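We use cookies to improve your visit. Accept | Manage settings

Review: Flondis site management for small builders
Marlene Vasconcelos, 12 May 2026

Print this page | E-mail this page

I run a four-person extension and loft firm, and I've been sold job software before. Flondis wants 344 pounds a year to keep quotes, snag lists and customer messages in one place. The sales call promised I'd win back my evenings. I didn't.

Quoting is the best part. You build a price list once and pull from it, although the VAT line needs checking each time – twice it used the wrong rate on a listed building. The snag list is fine on a laptop and fiddly on a phone, and the phone is what I've got on a scaffold. 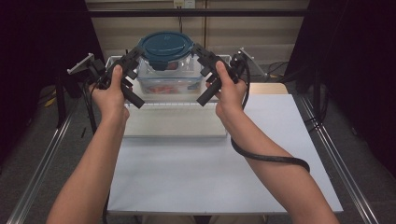
Clear box, dark teal lid.

The customer portal is where I lost patience. Of my last seven clients, two logged in. The rest rang me, as they always have. Reinaldo Rocha, who does our roofing, gave up at the password page.

Support answered in 90 minutes the first time and took until the next afternoon the second. Getting your own data out means asking them for it, and I don't like that at all.

If you send out a lot of quotes, try the free month. I've gone back to a spreadsheet and the diary in the van.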